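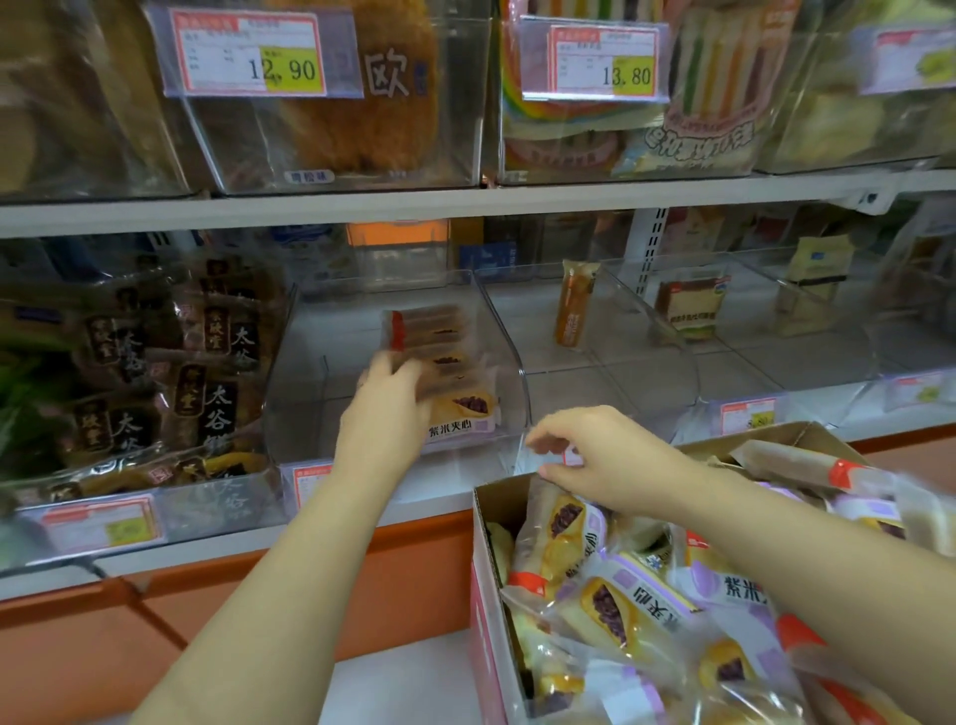
How to Rotate Packaged Bread in a Small Shop (and throw less of it out)

Updated July 26, 2018

Quick one today. People keep asking how we cut bread waste at the Pistolham store, so here's the whole routine, start to finish. No software. A marker, a clipboard, and a habit.

Works for anything with a short date. Loaves, filled rolls, snack cakes, those little wrapped pastries by the register. Doesn't work for fresh baked, different animal.

What you need

Marker, fat tip, black
Clipboard and a pen that writes
Damp cloth
A crate or tray for pulled stock
Box cutter, the safety kind

Step 1. Pull before you fill

Biggest mistake I see. New box arrives, person opens it, starts stuffing the shelf. Stop. Go to the shelf first. Read every date. Anything with two days or less comes off and goes in the crate.

Takes nearly 10 minutes on a full bay the first time. Less once you know where each bakery hides its date. Some print it on the back seal, some on the clip, some in gray on gray where you need to tilt it to the light. Write down where, per product, and tape that list inside the stockroom door. New hires will thank you.

Step 2. Wipe the bins

Crumbs, sticky spots, bits of old label. Do it now while it's half empty. Damp cloth, then dry. Don't put bagged bread on a wet shelf, the bags stick together and tear.

Step 3. Open the box the shallow way

Blade out only as far as the tape. Filled breads sit right up under the flaps and one deep cut can ruin the whole top row. We lost a case that way in May, all mine, my own fault.

Fold all the flaps back so your not fighting them. Look for the date on the outside of the carton, then check it against a couple of packs inside. They don't always match! If they don't, go by the pack.

Step 4. Sort while it's still in the box

Don't lift everything out onto the floor. Leave it standing in the carton and handle it by the top of the bag, where the slack is. Squeezing the middle of a soft loaf leaves a dent that does not come back, and customers notice dents.

Check for open seals, flat packs, anything puffed up. Those go in the crate too. Different corner from the short dates, you'll want them separate for the credit claim.
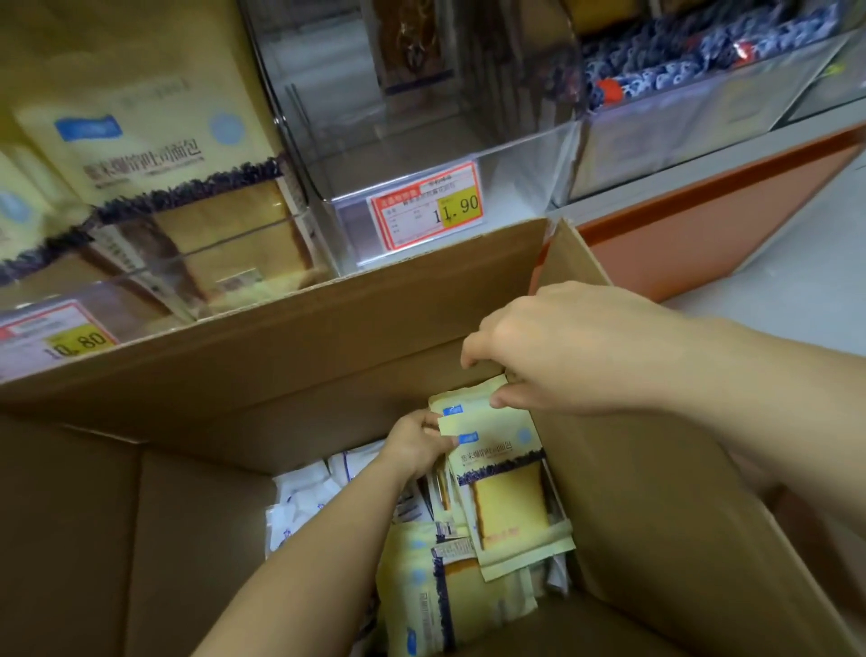 Step 5. Old to the front, new to the back

You know this one. Everyone knows this one. Still gets skipped when it's busy.

Slide what's on the shelf forward, load new stock behind it. If the bin is too deep to reach behind, take the old ones out, load, put the old ones back in front. Labels facing out. One product per bin, no mixing flavors even if the wrappers look alike.

Step 6. Don't overfill

Set a max for each bin and stick to it. Packed bins look good for an hour, then the bottom ones are squashed. Leftover stock stays in its carton. Mark the carton with the date in big numbers on two sides and close it up.

Step 7. Check the price tag

Right tag, right bin, right price. Walk along once and read them out loud. Sounds silly, catches a lot.

Step 8. Deal with the crate

Two-day stuff goes to the markdown basket by the door. One day, deeper cut. Last day, we drop at Prumonham before closing. Damaged packs get logged for credit, count and product name, photo if your supplier wants one. Yammine does, most of ours don't.

Log it before you go home. Not tomorrow. Tomorrow you wont remember what was in there.

How much does it save?

Our numbers, one store, so take them for what they are. Before: 547 packs written off in a quarter. After: 330. Same range, same order size, for the first quarter anyway. Then we trimmed the order and it dropped again but I haven't added that up yet.

Common problems

Dates all over the place in one delivery. Call the supplier, ask for single-date cartons. Rania Rizk at our Estemham store got this agreed in one phone call. I'd been meaning to ask for a year.

Customers digging to the back. They will. Tidy at noon and again late afternoon.

Cartons piling up. Finish one before opening the next. If there's an open one already, use that first, always, even if the new one is closer. 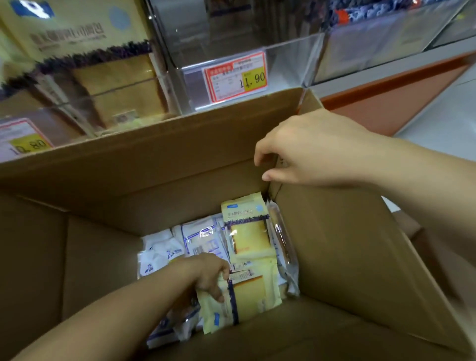
Mei Tillman

Couple of things I left out. Cold stockroom is fine for most packaged bread but the fridge is not, it goes stale quicker. Keep cartons off the floor, on a pallet or low rack. And don't stack cream-filled on its side, the filling shifts.

Printable checklist coming when I get the stockroom printer working. Questions in the comments, I read them on my break.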